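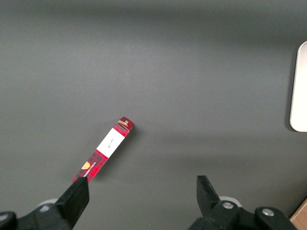
How to make a slim gift box with a plaid pattern and a white label

Small long things are difficult to wrap. A lip balm, a pen or a thin candle disappears inside a big box, and if you roll it in paper it looks like a candy. For these I make a narrow carton from one sheet of card and print the pattern myself. My neighbor Joelle Harb asked me for the steps, so I write them down in the order I do them.

What you need

Card of 300 g/m2, one sheet
Thin paper for the test box
A metal ruler and a sharp craft knife
A bone folder, or the back of a butter knife
Double-sided tape, narrow
A printer which accepts thick card

Step 1. Measure the object

Measure the length and the thickest part. Add 4 mm to the length and 3 mm to the width. If the object is round, use the diameter for both sides of the box. Write the numbers on paper, you will need them several times.

Step 2. Draw the net

Draw four long rectangles side by side, all of the same size, and one narrow strip at the edge for the tape. Put a square flap and a small tuck at each end of one rectangle, and two short side flaps on the rectangles next to it.

Step 3. Prepare the plaid

Start with a bright red background. Put wide black stripes over it in one direction, with the transparency at 30 percent, then the same stripes in the other direction. Where they cross, the color becomes darker and you get the check. Let the pattern continue over the end flaps, otherwise the ends stay white and the box looks unfinished.

Step 4. Add the label

Place a white rectangle near the middle of the length. I let it go over the fold onto the next side. Write the name in one line with a thin script letter, and keep it small. My first one had big letters and Ya-wen Yang thought it was medicine.

If you want an emblem, a little yellow shield looks good on red. Put it toward one end, away from the label.

Step 5. Test, print and cut

Print on the thin paper first and fold it quickly. Check that the stripes meet at the corners. Then print on the card and wait until the ink is dry, with my printer it takes 30 minutes. Press the fold lines with the bone folder before you cut the outside.

Step 6. Close the box

Put the tape on the narrow strip, fold everything and press it from inside with a pencil. Close one end, slide the object in, and close the other end.

If the red cracks at the folds, go over them with a red marker.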